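I've watched the Halgate films in almost every order going, and friends keep asking me (usually at ten at night, with the popcorn already made!) how to do the whole lot over a weekend. So this is my way, refined over several Julys and far too many biscuits.

## 1. Sort your running time first

The five films come to 917 minutes in the extended cuts, a proper two-day job. The first one is only 114 minutes, bless it, so you can squeeze it in on the evening before and feel terribly pleased with yourself.

## 2. Start with Rullport, whatever the box says

The box set puts *Covura* first, as it happens earliest in the story. Please don't! It gives away who Captain Backlund is in the opening ten minutes, and that reveal is half the fun of *Halgate: Rullport*. Go by release order for the first three, then slot *Covura* in as a long flashback before the finale. 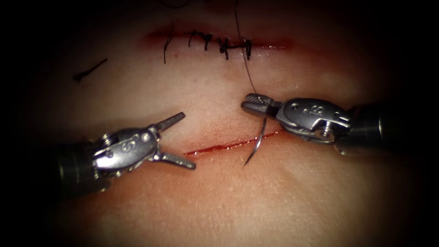 ## 3. Plan your breaks around the quiet bits

Every film has a slow stretch just past the middle – usually somebody staring out to sea – and that's your moment for the kettle. My friend Itsuki Imai pauses at every one and makes toast, and I've come round to it.

## 4. Stay for the credits

Films two and four both have a short scene right at the end. The one after film four sets up the finale, so keep the remote well away from anybody impatient, and put the next disc in before you start chatting.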